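Flosia Ceiling Airer, long version
Sold by Kurton Home & Laundry

$286
In stock. Ships in two boxes, sometimes not the same day.

Rails, pulleys, rope, cleat, screws, paper template. All in the box. Not in the box: drill, ladder, someone to hold the other end.

What it is
A clothes airer that goes up to the ceiling on a rope. Load it at chest height, pull, tie off at the cleat, walk under it. Warm air collects up top so things dry faster than on a floor rack in the same room. Floor stays clear. Old idea, works fine.

Best places for it: over the stairwell, over the bath, laundry room, back hall with a high ceiling. Low ceiling? Measure first. Long sheets hang lower than you think, even folded over two rails.

Specs
Rail length: 200 cm
Rails: ash, oiled, not varnished
End frames: cast iron, black or off-white
Rope: cotton with a polyester core
Pulleys: one single, one double, both steel
Cleat: iron, matches the frames
Made for us by Huttunen

Yes the rails are metric. Huttunen makes them metric and we gave up converting. Bring a tape with both sides.

You can cut the rails shorter. Fine-tooth saw, sand the ends, wipe a little oil on the cut. Cut all of them the same. Once cut they are yours, no returns.

Putting it up
Find the joists. Not optional. Plasterboard anchors will not hold a wet load and we won't replace a frame that came down off plasterboard. If your joists run the wrong way, screw a board across them and hang the pulleys off the board. Paint it to match and you stop seeing it after a week.

Double pulley goes on the side nearest the cleat. People get this backwards all the time, then the rope rubs and they write to us. The template has an arrow on it now.

Put the cleat higher than a small child can reach. Leave enough tail on the rope for a full figure eight and a bit more. New rope stretches, so expect to retie it in the first month or so. If one end sits lower than the other, let it all the way down, even up the two lines at the knot, pull again.

Load
Spread it out. Heavy stuff near the frames, light stuff in the middle. Jeans in the middle will bow the rails over time, they do come back if you turn them over but not all the way.

Take things out of the washer after a proper spin. Dripping laundry over a wood floor is a bad afternoon.

Care
Wipe the rails now and then. Oil once a year, any food-safe wood oil, let it soak in overnight before hanging anything white on it. Check the screws in April or whenever you do that kind of job. Drop of oil on the pulleys if they squeak. Replace rope when it goes fuzzy at the pulley.

Which one should I get?
The short one is plenty for one or two people. Long one for families, or if you wash your own bedding. The Proder wall rack is the other option if you rent or can't get at the ceiling, folds flat, holds a lot less. We sell both and don't mind which.

Spares
Rope, sold by the length
Single pulley
Double pulley
Cleat (say which color)
End frame, black only right now, off-white is on back order
Rails, call first, freight on long rails is silly

Shipping and returns
Long box goes by freight carrier, they will call you. Give us a number you answer. Open the box while the driver is there and look at the frames, cast iron chips if it gets dropped. Returns within the usual period if it hasnt been drilled, cut or hung. You pay the freight back unless it arrived broken.

Trade
Guest houses, small hotels, laundries: we do a trade price. Ask for Lenni Suominen, mornings are best. Lenni also has the drawing for hanging several in a row, which we keep meaning to put on the site.

Drying bedding on it
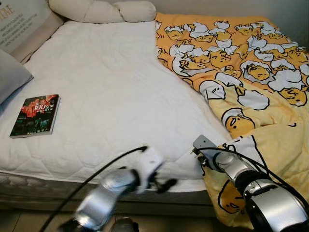

Bedding is what most people buy the long Flosia for, and it needs a bit more thought than shirts. Sheets go over two rails with a gap between so the air gets up the middle. A quilted mattress protector like the white one on this bed, with the wavy stitching, is best spread over every rail, pad side up, then flipped once teh top feels dry. Don't fold it double, the fold stays damp for ages. Something like the cream knotted bolster, check the label before it goes anywhere near water, and if it can be washed lay it across the rails, don't peg it. Pillows same thing. Give the room a cracked window and leave it alone overnight.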